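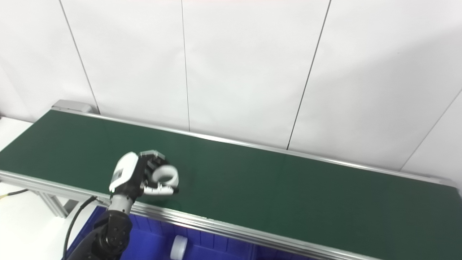
## Green belt conveyor: the questions we keep getting

**Can I get the belt in another color?**
Tiven sells it in green, or in green. Ours is the dark one with the matte finish. It hides scuffs well and shows flour beautifully, as Prernness found out during its short career in baking mixes.

**How much weight can it take?**
Keep any single carton under 38 pounds. Two 20-pound cartons side by side are fine. One 40-pound carton is a conversation with Chidubem Dauda, and he has had it before.

**What do I clean it with?**
A damp cloth and mild soap, belt stopped. No solvents. The lemon spray under the sink is for the sink.

**The belt is creeping toward one rail. Should I worry?**
A little drift is normal after a cold night. If the edge touches the aluminum, stop the belt and adjust the tension bolts at the end housing, a quarter turn each side. Let it run for 5 minutes before you touch them again. People who skip the 5 minutes end up with a belt that drifts the other way.

**Can I clamp things to the front rail?**
Yes, the grooves take standard T-nuts. Label holders and small bins are welcome. Cup holders have been tried.

**Can I sit on it?**
No.

**How often does the belt get replaced?**
Hegde says every 2000 running hours. We get a bit more out of ours by keeping box cutters away from it.

**Who do I call when it stops?**
Check the emergency button first, then check it again. After that, the Fevmont service desk picks up within around 60 minutes, until 4 p.m. Have the serial number ready.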